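Collecting Demos for a Block Lineup Task in Simulation

By now you should have Fluvarier installed and the arm loading on its table. Next up is the fun part, where you get to be the teacher! We'll record a set of demonstrations that the policy can learn from.

Start with a scattered layout. Give every block its own patch of table, and make sure the arm can reach each one before you hit record.

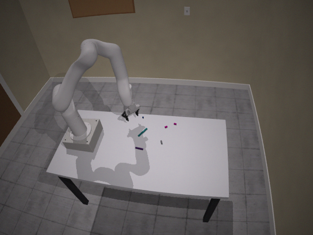 Vary the starting angles from one episode to the next. I recorded 200 episodes for my first set and kept 160, and the ones I threw out nearly all had the same lazy layout — a policy will happily memorize that if you let it.

Move slowly on the approach. Open the fingers early, line up over the block, then go straight down. If you fumble a grasp and recover, keep the episode! Recoveries are great training data, and Dragica Papadopoulos talked me into saving all 11 of mine. 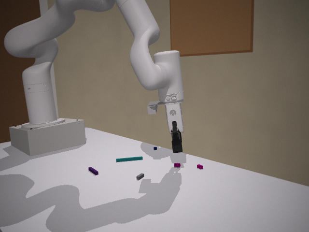 Log a wide view and a closer one with the same time stamps. Check the shadows too. They shift a lot as the arm swings over, and I love having that variety in the set.

Save a checkpoint between placements so you can restart from a half-built row. 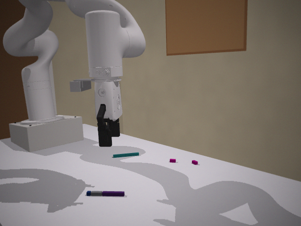

Blue, grey and purple segments in a row, with the teal rod and two magenta blocks still separate.

When you're done, play back a handful of episodes at full speed before you start training.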